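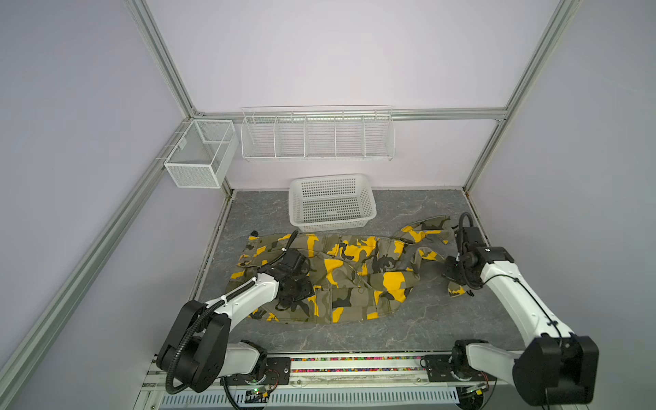
Consuelo Huanca has been helping people clear out their kitchens for 14 years, and the first thing she did when I sat down with her was ask what was in my junk drawer. I told her batteries, takeout menus, and a key to a house I moved out of in college. She laughed and said that was pretty mild! Then she got going on walls, which are her great love. White wire baskets on a back wall, a long rack split into five open bins, that sort of thing makes her very happy, and she'd hang one in every home if people let her. "Empty bins are fine," she told me. "Leave them empty a month. People panic and fill them the same afternoon, and then they call me again."

I wanted to know how she got started. She was working the front desk at a dental office and hated it (the phones, mostly), and her sister-in-law had just moved into a place with a kitchen the size of a closet. Consuelo went over on a Saturday with a roll of masking tape and a marker and stayed until ten at night. "I didn't even eat," she said. "I was labeling lentils. I drove home thinking, okay, so this is what I like."

Her business is called Lellby, a name she picked because her son used to say it when he meant "later," and later was when everybody in the house planned to clean up. She does small kitchens, pantries, and now and then a garage, though she charges extra for garages and makes a face when she says the word.

I asked what people get wrong. She thought about it for a good while, stirring her coffee.

"They shop first," she said. "They come home with the matching jars and then they look for something to put in the jars. I had a lady with 400 dollars of jars. She doesn't bake! She doesn't like rice!"

So what should you do instead? Take everything out of one cabinet, she says, only one, and put it on the table. Eat at the couch for a night if you have to. Whatever you reach for that week goes back on the low shelf, and the rest goes up high or out the door. She's strict about the low shelf. Mine has a fondue set on it, and I kept quiet about that.

Her friend Pendo Mbwambo joined us halfway through with a plate of orange cake, and the two of them got into it over spices. Pendo keeps hers in a drawer, lying flat. Consuelo wants them up where she can see the labels. "She's wrong, but she cooks better than me," Consuelo said, "so what can I do?" Pendo just cut the cake.

Before I left I asked about her own kitchen, and she got a little shy. There's a chair in there with mail on it, she said, and it's had mail on it since June. She's planning to get to it this weekend, if her son doesn't have a game.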